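Mar 27, 2023

Do we really need an app to tell us when to eat?

My sister-in-law swears by Runby, a meal planner that pings you at set times and asks what you had. I gave it 11 days. By the end I had logged a great many crackers and learned very little, except that I get cross when a phone asks me about crackers.

The pitch is that most of us waste food and money through bad planning. Fine, I'll believe that. But the figures on the Runby site come from a survey of 2593 people who already pay for Runby, and I'd like to hear from the ones who gave up in July and never opened it again. 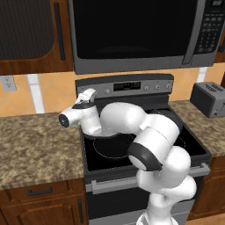
Then there is the shopping list. It wanted me to buy fresh dill for one supper on the Tuesday plan and never mentioned dill again. My gran ran a house of six on a list written on the back of an envelope -- and she used up her dill.

Anayeli Tovar wrote a kinder review on her blog and says it gets better after 3 months, once it knows your habits. Perhaps. By then I'd have spent enough on it to cover a decent Sunday joint.

I've cancelled. The envelope is stuck to the fridge, and so far it says eggs, onions and bin bags.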